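May 1, 2023

# The arms are the cheap part

Every organisation that wants robots writes the same budget. There's one fat line at the top for the robots, then a thin grey line called "sundries" where the actual project lives.

I've now read three years' worth of these for Starnirell, and written a few of the worst ones myself. The Brannigan kitchen bench was mine. I put down two arms, two grippers, a laptop and a table, added a contingency that made me feel prudent, and sent it upstairs, where it was approved with suspicious speed. By December we had spent the contingency on cables.

I don't mean fancy cables. I mean the ordinary black sort that run from one thing to another thing, plus the power bricks that hang off them, plus the second table you buy so the power bricks have somewhere to sit.
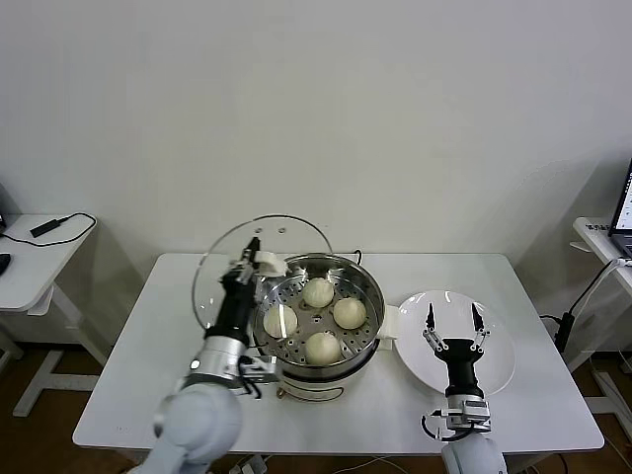
Then there are the buns. A steamed bun costs next to nothing, and so it never appears in a capital request, where everything is expected to have a serial number. But a bench that handles food eats food. We went through 506 buns before winter, and finance coded the first lot as staff catering and asked me, quite politely, whether the staff were all right.

Nouhaila El Fassi, who keeps our books and has better manners than I do, suggested a rule I've since stolen: for every 100 dollars of robot, write down 20 for things that will be eaten, dropped, bent or lost. I thought it was gloomy. It was, if anything, a bit sunny.

The suppliers don't help. Ukitz will quote you an arm to the cent and go vague when you ask about brackets. Fudine sells a very decent finger set and a shipping policy that belongs in a museum. Our last order had 131 line items on it, and the one that held up the work for a fortnight was a bag of screws.

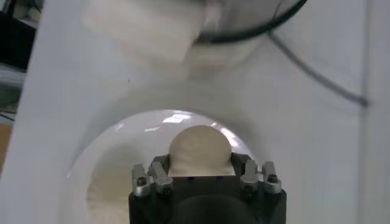

My other complaint is with the word "payback". Somebody always wants it in a box at the bottom of the form, in months. For a bench whose job is to find out whether a thing can be done at all, there isn't an honest number to put there, so people make one up and then get held to it. I've seen a perfectly good project marked down for missing a target its author invented over a sandwich.

Give the bench a yearly allowance instead, as you would a workshop or a teenager. Set it high enough to cover groceries and spare fingers. Let the people using it spend small amounts without a signature, and look hard at the total once a year. If it's grown, ask why, and be prepared to hear about cables.

I've put next year's request in on that basis. It came back this morning with a query against the flour.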